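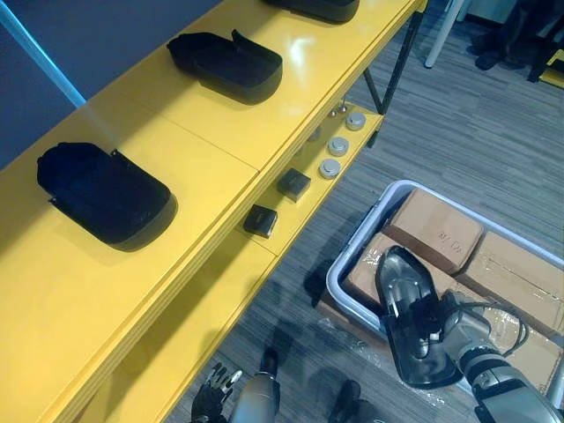 Slide 1. Yellow unit, three black cases up top, small stuff on the lower shelf

Speaker notes, kitting shelf talk, Ridgeway stores group. Twenty mins plus questions. DON'T read the slides out.

Opening. Who here has a shelf at work they're embarassed by. Wait for hands. Then: ours was Listidach, the back store, 2333 line items on paper and half of them living in carrier bags. Keep it light, move on.

Main point, say it early. Big things high, small things low, one row each. The whole talk really. Black cases on the top, spaced out so you can get a hand either side. Square boxes and the round tins underneath, in a line, same order every time. Boxes first, then tins.

Why yellow - someone will ask. Dark bits show up on it. Dropped a black screw on the old grey bench, gone till March. Glossy top wipes down easily but it does throw the ceiling lights back at you, so mention that, matt would be kinder on the eyes. Trellano quoted us for matt, 679 pounds extra, we said no. Might say yes now.

Slide 2. Spacing
Leave a gap between cases. Everyone wants to squeeze in a fourth. Don't. We tried it at Dratel and people began stacking, then the stack was the shelf.

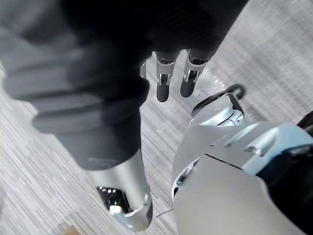

Floor next. Carpet tiles, keep them clear. Anything that starts on the floor "just for now" is there at Christmas. Our rule is if it won't fit on the two tiers it goes back to the main store same day. Got moaned at for that one, stuck to it. Pause here for water.

Numbers slide, quick. 3185 picks logged over the trial, roughly 700 of those were tins. So tins get the good spot, easy reach, no bending round the leg. Say that slowly, last time people missed it and asked again at the end.

Slide 3. Trays
Open side up is the resting position. If one's on its edge somebody is either using it or hasn't finished. Simple signal, costs nothing, no labels needed.

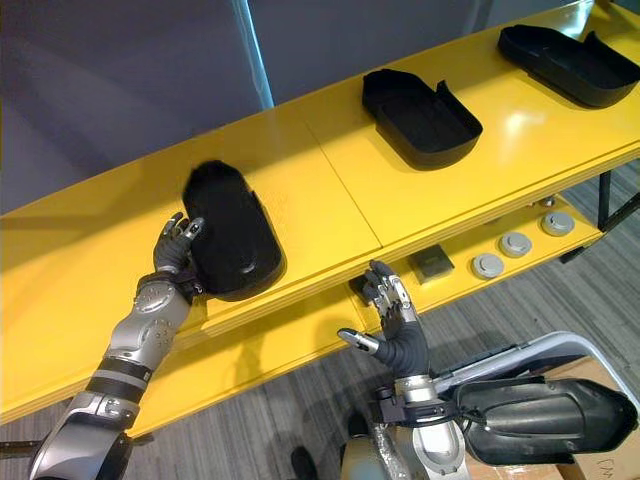 Handling. Take the tray by the rim. Fingers over the edge, tip it towards you or away, whichever, but don't drag it along the top. Dragging scuffs the gloss and catches on the seams between the panels. Show with the demo tray if its arrived, if not just mime it.

Lower tier is set back, so reaching in under the top one is a bit of a faff. Small things towards the front edge therefore. We had them at the back for weeks. Sore knuckles.

Questions likely: cost (see handout), lids (open while kitting, shut at close of day), can it go against a wall (yes but leave room to walk the long side).

If running over, skip Dratel bit and the matt finish. Handouts by the door, sign up sheet for the Listidach visit goes round at ten to four.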